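About Us

By Jae-hoon Yook
9 Dec 2018

Hi, I'm Jae-hoon, and if you've landed on this page you probably want to know who you'd be buying grippers from before you hand over any money. Fair enough! I'd want to know too.

Stellano is a small shop. Katsuhiko Ogura and I started it with one product in mind, and for a good while we had no name for the company and no name for the product either. We make the Savo, a hand-held gripper you hold and squeeze yourself to pick things up, and we sell it as a kit to labs, schools and small automation teams who want to show a robot how a job is done by doing it with their own hands first. We also run a service called Vandness, where you send us the task and we do the showing for you. More on that further down.

A bit of history, for those who like that sort of thing. I used to set up robot cells for a packaging firm. A lot of my day went to standing next to an arm with a teach pendant, nudging it a hair to the left, then a hair back to the right, then going for coffee because I was getting cross with it. Katsuhiko was doing machine shop work down the hall and he used to come by and watch. One evening he took a spare set of jaws, bolted them to a squeeze handle he had lying around and said, there, show it like that. It was ugly and it pinched my thumb (I still have the thing in a drawer, and it still pinches), but I could do in one go what had been taking me all afternoon to program.

So we made a better one. Then a better one after that. The Savo you can buy today has a stiffer frame than the early ones, and it comes in pairs if you want pairs, which most people do. A surprising number of everyday jobs need two hands once you start paying attention. Try opening a zip bag with one!

We use our own product all day long at the bench, and that's where nearly all the changes come from. The fingers are a good case. They're black and blocky and they take a beating, because you're forever bumping them on tabletops and dragging them along tray edges. We tried fancier shapes. People admired them and then went back to the plain blocks, so the plain blocks stayed.

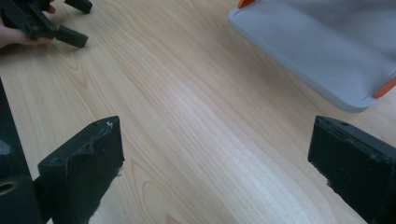

The finger blocks are sold separately too, in packs of 4, and swapping them is a job for one small hex key. If yours are getting chewed up at the tips, don't panic. Ours look terrible and we go on using them for quite a while. Change them when things start slipping, or when a rough edge begins to mark whatever you're picking up. If you do a lot of work with painted parts or fruit, you'll get there sooner.

Now, Vandness. Some customers don't want to do the demonstrations themselves, and I get it, it's fiddly and it eats your week. With Vandness you send us your parts and a short note on what "done" looks like, and we work through the task at our own benches and send you back the recordings. The smallest order is 100 runs and the biggest we'll take on in one go is 2000. Past that we'd rather split it up, so you can look over the first batch and tell us what you'd like done differently. Somebody always wants something done differently, and it's much nicer to hear it early.

A few things I'd like you to know before you order, so you don't end up annoyed with me.

The Savo is made for small and medium stuff. Cups, blocks, packets, hand tools, that kind of thing. It's no good for a full toolbox and it's not much fun with a single sheet of paper on a flat table (you can do it, but bring patience).

It takes a little while to get comfortable. Your first hour will feel like eating with someone else's hands. After that most people forget they're holding anything.

Lefties, you're fine. The handle is the same on both sides. Katsuhiko is left-handed and would never have let me get away with anything else.

Shiny tabletops can be a bother if you're filming your work, so move your lamp off to the side before you start. I put this in the manual in bold and I still get emails about it, so now it's on the About page as well.

We moved into our current place in October and we finally have room for a proper packing table, so orders are going out faster than they used to. I answer the phone and most of the email. Katsuhiko builds, tests and fixes, and if you send a gripper back for repair, he's the one who'll open it up. He usually tucks a note in the return box saying what he found, in very neat handwriting. Some people have told me they keep them.

The repair deal is simple. Every Savo is covered for 2 years for anything that breaks in normal use. Finger blocks aren't covered, they're meant to wear down. If you've modified your frame we'll still take a look, and we'd honestly love to see what you did to it, but we may have to charge you for the parts.

Schools get a discount, and you don't need to fill in a form for it. Write to me from your school address and tell me what the class is up to. We've had some great letters that way, and a couple of ideas from students have ended up in the manual. If you're not sure whether the Savo suits what you have in mind, write to me before you order and describe the job in plain words. I'll tell you if I think it's the wrong tool, and if it's close, I'll try it at the bench with something similar and let you know how I got on.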